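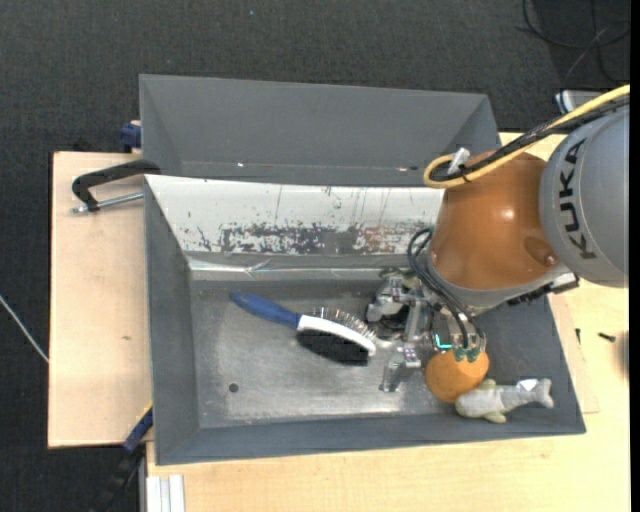

Section 4: Your first shift with the picking cell

Right, you've done the safety walk and you've got your badge, so now we get to the part people actually ask me about. I'm Perrine Renaud and I look after returns at Lungate. I packed by hand on the Welbridge benches for years before the arm came, so I've written this the way I'd have wanted it told to me. Killian Millet checked the technical bits. If anything reads like a proper engineer wrote it, that's him.

The arm takes mixed returns out of a bin one at a time. Mixed means mixed: pet brushes, balls, soft toys, whatever the post brings. You used to do that reaching and lifting yourself, all shift. Now you fill, watch, sort out the awkward ones and keep the tally.

Before you start

1. Read the handover sheet from the last shift. If the box marked "held" is ticked, stop there and ring Killian on extension 371.

2. Check the clamps holding the bin, one by one. Push the bin with the flat of your hand – it shouldn't shift at all.

3. Look at the hoses and cables along the arm. You want them following the arm with a bit of slack, and nothing rubbing or pinched.

4. Clear the table of loose screws, pens and cups. Yes, cups. You know who you are.

CAUTION: Steps 2 to 4 are done with the cell locked off and your own padlock on the isolator. Borrowing somebody else's padlock doesn't count, even for a minute.

Filling the bin

5. Tip the returns in gently and spread them out. A handful of things with floor showing between them works far better than a heap. I know it feels slow when you're used to emptying a whole sack, but give it a week.

6. Turn anything with a loop, cord or long tag so the loop is underneath.

7. Take out glass, liquids and anything over the weight on the cell's plate. These still go to the hand bench, where Thierry Huet will be pleased to see you.

8. Step back over the line, remove your padlock, close the gate and press Start.

NOTE: Soft toys are the fussy ones. The gripper may come at one twice before it settles on a hold. Leave it alone. If it gives up after the third go, the screen says "Assist" and then it's your turn.

When the screen says Assist

9. Press Hold and wait for the arm to go to its rest position.

10. Lock off, open the gate, move the item to a clear patch of the bin or take it out altogether.

11. Write it on the tally with one word for the reason: flat, tangled, slippy, hidden. Killian reads these every week and changes the settings from them, so please don't just put "stuck".

12. Lock up and press Resume.

CAUTION: Never reach in while the arm is paused but not locked off. A paused arm can move again.

What changes for you

People worry about this bit, so I'll say how it works here. Your hours and grade stay as they are. You swap with the hand bench every 30 minutes, because watching is tiring in a different way and your eyes go funny – mine did, anyway. The pick count on the screen belongs to the cell and isn't used in anyone's review. We got that in writing in November, and Lucienne Huet keeps the copy in the shift office if you'd like to read it.

My shoulder is a good deal better, for what it's worth. I do miss the chatting across the benches, so we've moved the tea break to match on both sides.

Go to Section 5 for end-of-shift cleaning.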